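Ticket: Wrist views with no task object in episodes marked as good
Project: Trunine sim collection
Component: episode filter, scene randomizer
Opened: 9 June 2021
Owner: Ieuan Ellis
Status: Open, workaround in place

Summary

The Trunine batch has 3,389 teleoperated episodes in the kitchen scenes. The filter passed 657 of them where one wrist view shows none of the counter objects for long stretches. These went into the training set on Rivera with full weight. The policy trained on that set stalls when the arm is raised and the wrist faces a wall. It opens the gripper and holds.

Expected: the filter drops or down-weights an episode when a wrist view carries no task object past the limit.
Observed: the filter keeps it at weight 1.0.

Log

Entry 1. Pulled a sample of the passed episodes and stepped through them by hand. The first suspect was the visibility check, which asks the renderer whether any tagged object covers enough pixels in the wrist view. In the red-wall kitchen it returned true on steps where there was nothing to grasp.
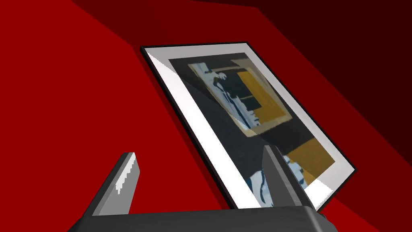 Wrist view, red-wall kitchen. Visibility check: PASS.

The only tagged object in that view is the wall painting. It sits between the fingers and covers plenty of pixels, so the check is satisfied. Scene export from Groradley tags every placed asset as "object", decor included. The check does not read the asset class.

Entry 2. Added a class filter so that only graspable assets count. Reran on the sample. Most of the bad steps now fail as they should. A smaller group still passes, and the painting is not involved in those. 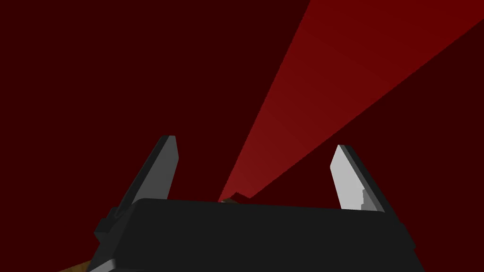

Wrist view, same kitchen, gripper open toward the walls. Visibility check: PASS before the change, PASS after.

Almost all wall, plus a few brownish pixels over the rim of the gripper housing. I can't tell from the render what they belong to. The segmentation buffer gives them a graspable ID, but the buffer is written at half resolution and scaled up, so IDs bleed at edges. I don't trust it at this size. Raised the minimum area from 8 pixels to 2,000 and the group fails correctly.

Side effect: 2,000 is too strict for the head view, where the small items on the counter fall under it. The threshold has to be set per camera.

Entry 3. Checked the head view to see if it can stand in when a wrist view is empty.

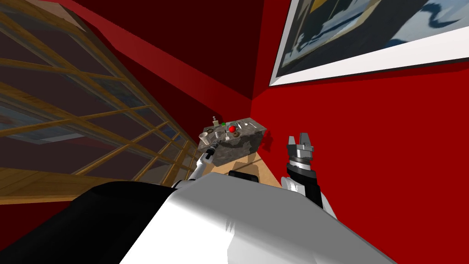
Scene notes: head view

Counter, both arms and the small items are all in view. The left gripper is at the front-left edge of the marble, near a white cup. The right gripper is open and points up against the red wall, and the painting is visible behind and above it. The view is rolled hard to one side. The roll comes from the head pose randomizer, which is allowed up to the full range set in the Gusside config. That range was meant for the lighting tests and was never reset.

The roll doesn't break the visibility check. It does break the "arm idle" heuristic, which compares gripper height in image rows instead of world coordinates. With this much roll an arm that is parked can read as working.

Workaround

1. Set visibility.classes = graspable
2. Set visibility.min_area per camera: 2,000 for both wrists, 8 for head
3. Turn off arm_idle until it uses world coordinates
4. Rerun the filter on the full batch before the next training job on Rivera

Still to do

– Class tags fixed at export in Groradley, not patched in the filter
– Full-resolution segmentation buffer for the wrist views
– Head roll range in Gusside back to the collection default
– Decide whether wall-facing steps should be dropped or kept at low weight. Operators do park an arm while the other one works, and the policy needs a few examples of that. Dropping them all may trade one stall for another.

Retrain is planned for July. Leaving this open until the filter rerun is in.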